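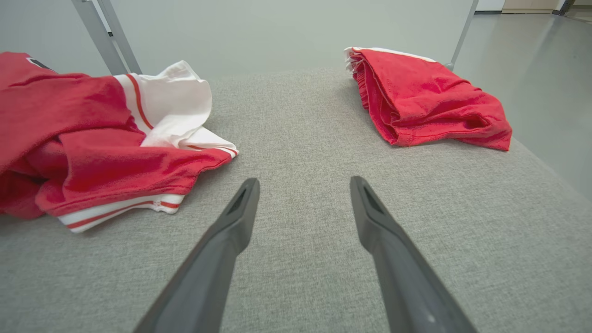
Photo: Cirkwood Fiction archive

2 min read

The man from Trulside said the couch would remember me. He said it over the phone, reading from something.

"Remember me how?" I asked.

"Your shape. Your habits. After 14 nights it knows what you need."

I needed a couch. I had paid 60 dollars down on this one and didn't see why it should have opinions. Still, I slept on it through April, mostly to prove him wrong. My back hurt the same as before. The cushions sagged the same on both sides.

On the last night I woke at three and felt the seat lift a little under my left hip — the bad one. I lay there and waited for it to do it again.

Springs, I told myself. Cheap springs.

In the morning I called Trulside to cancel. The man asked if I'd noticed anything.

"No," I said.

"It says you did."

I hung up and went to sit in the kitchen, on a hard chair, with my coat on.

We use cookies to improve your visit. Accept | Settings

© Cirkwood Fiction. Contact us. Back to top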